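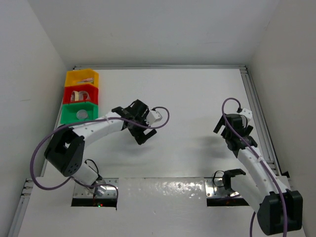
Yellow, red and green bins at the left side of the table.

Ticket: Label printer prints a blank label after each good label
Product: Lodo desktop label printer, USB
Site: Dandside
Opened: 20 October 2020
Priority: normal
Status: solved, waiting for confirmation

Problem as reported

Since we changed to the new label rolls from Bansal, the printer gives one good label and then one empty label. If I send 20 labels, I receive 20 good ones and 20 empty ones between them. With the old rolls from March this did not happen. The text on the good labels is sharp and in the correct place, so I think the print head is fine.

We use the labels for storage bins and for shelves. The bin labels are printed from the Cetolow stock program, and the shelf labels from a normal text document. Both have the same problem.

What I tried before opening the ticket

Switched the printer off, waited 60 seconds, switched it on again. No change.
Removed the roll and put it back. No change.
Changed the USB cable. No change.
Installed the driver again. For the first 2 labels it looked good, then the empty labels came back.

Reply from support

Thank you for the clear report. Please hold the feed button until the light blinks twice, then release it. The printer will measure the gap between the labels. After this, please tell us which label height is set in the driver and which height is written on the box of the new rolls.

Answer

I did the measuring. The printer pushed out several labels and stopped, but the light became orange and not green. In the driver the height is 60 mm. On the Bansal box I read also 60 mm, but the gap is different. The old rolls had a gap of 2 mm and on the new ones there is a black line on the back side — I did not notice this line before.

Reply from support

This explains it. Rolls with a black line need another sensor mode. In the driver please open Media, change "Gap" to "Black mark", save, and do the measuring again. Please also clean the lower sensor with a dry cotton swab.

Answer

I changed the mode and cleaned the sensor. There was a small piece of old label glued near it, and I removed it. The light is now green. I printed 8 bin labels from Cetolow and no empty label came out. The shelf labels from the text document were still wrong, but then I saw that this document uses its own printer profile. After I changed the mode there too, it was good.

One question stays open. We still have some old rolls with the gap. Must I change the mode each time, or can the printer keep two profiles?

Reply from support

You can add the same printer a second time under another name and leave one on "Gap" and one on "Black mark". Please do the measuring again after each change of roll type.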